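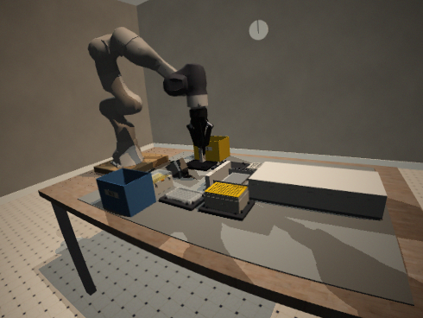

Simulação de um braço robótico sobre uma mesa de madeira

Imprimir | Enviar por e-mail
Tempo de leitura: 3 minutos

Hospital Drinham abre unidade de diálise noturna

Drinham, 12 de setembro – O Hospital Drinham passa a oferecer hemodiálise durante a noite a doentes com insuficiência renal crónica. A nova unidade Nivora fica no piso térreo do edifício Egger, com entrada própria pelo lado do parque de estacionamento, e dispõe de dez postos de tratamento.

As sessões realizam-se três noites por semana e duram sete horas, enquanto o doente dorme. Na diálise convencional feita no hospital, cada sessão ocupa normalmente quatro horas do dia. O tratamento mais prolongado permite retirar os líquidos em excesso a um ritmo mais lento, o que costuma ser mais bem tolerado por pessoas com tendência para quebras de tensão durante a sessão.

O programa destina-se sobretudo a doentes que trabalham ou estudam e que têm dificuldade em conciliar os horários diurnos com a vida profissional. Podem também ser admitidas pessoas com outras indicações clínicas, por decisão da equipa de nefrologia.

Cada posto tem uma cama articulada, luz individual regulável e cortina. Os doentes são recebidos a partir das 21h30 e a ligação às máquinas começa às 22h00. Durante a noite, a unidade conta com enfermeiros com formação em diálise e com um médico de presença física no hospital. A tensão arterial é medida a intervalos definidos para cada doente, e os acessos vasculares são vigiados com sensores de humidade que emitem um alarme em caso de perda de sangue. O pequeno-almoço é servido antes da saída, para quem o desejar.

A obra começou no ano passado e terminou em agosto. Incluiu a substituição do sistema de tratamento de água, que abastece agora tanto a unidade noturna como a sala de diálise diurna, e o isolamento acústico das paredes viradas para a rua. A sala diurna mantém os horários e a lotação atuais. Nenhum doente será transferido para o período da noite sem o pedir.

O serviço de nefrologia do Hospital Drinham acompanha 800 pessoas com doença renal crónica em diferentes fases, a maioria sem necessidade de diálise. Os doentes em consulta de pré-diálise vão passar a receber informação sobre a modalidade noturna juntamente com a relativa à diálise peritoneal, à hemodiálise diurna e ao transplante.

A admissão depende de uma avaliação prévia, que inclui análises, observação do acesso vascular e uma entrevista de enfermagem sobre hábitos de sono. As primeiras duas semanas funcionam como período de adaptação. Quem não se habituar a dormir durante o tratamento pode regressar ao horário anterior – o lugar na sala diurna fica reservado durante esse período.

O transporte de doentes não urgentes foi alargado aos novos horários e deve ser pedido no secretariado da unidade, com prescrição médica. Os doentes que se desloquem em viatura própria podem estacionar gratuitamente junto ao edifício Egger entre as 21h00 e as 7h30.

Os doentes já seguidos no hospital devem falar com o seu nefrologista na próxima consulta. Os utentes acompanhados noutras instituições precisam de uma carta de referenciação do médico assistente, dirigida ao Serviço de Nefrologia.

Contacto para a imprensa: Gabinete de Comunicação, Hospital Drinham

Imprimir | Enviar por e-mail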